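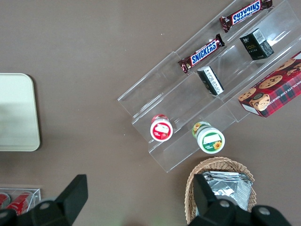 ## Vanwood shop group: minutes, 6 November 2024

Seven present, two apologies. The minutes of the last meeting were agreed, with one correction: the card reader is on hire and we do not own it.

### 1. Counter display

The clear stepped stand was discussed at length. Those in favour said sales of small items would go up by the till. No figures were offered. It was asked how we would know, given that we have never kept a separate note of counter sales. No answer, so this goes to action (a).

On what goes where:

- Snickers bars stay on the top shelf for now. One member doubted that anyone needs reminding that chocolate exists.
- The tartan box of chocolate chip shortbread takes up the right-hand end and overlaps the stand. Moving it to the shelf behind the till was proposed. Not agreed — half the room thinks it is the only thing people notice.
- The small black boxes have hardly any writing that can be read from the customer's side. Turn them, or put a price card in front.
- Small jars to remain on the lower tier. A request to put them higher was turned down on grounds of breakage.

The Brilell leaflet claims that stepped display "lifts impulse buying". The meeting noted that Brilell sells stepped displays.

### 2. Second stand

Bianchini has quoted 400 for a matching set, delivery extra. It was felt that this is a lot of money for clear plastic. Deferred until the first stand has had 8 weeks' trial with proper records.

### 3. Christmas order

Drikby wants a minimum order of 1000 to keep our discount. Last year's leftovers were still being sold at Easter. Agreed to ask for a smaller minimum and, failing that, to pay full price on less stock.

### 4. Actions

(a) Keep a tally sheet at the till, starting Monday.
(b) Price cards for everything on the stand.
(c) Write to Drikby.

### 5. Any other business

The back door still sticks. Carried over again.

Meeting closed after 10 minutes' further talk about the door.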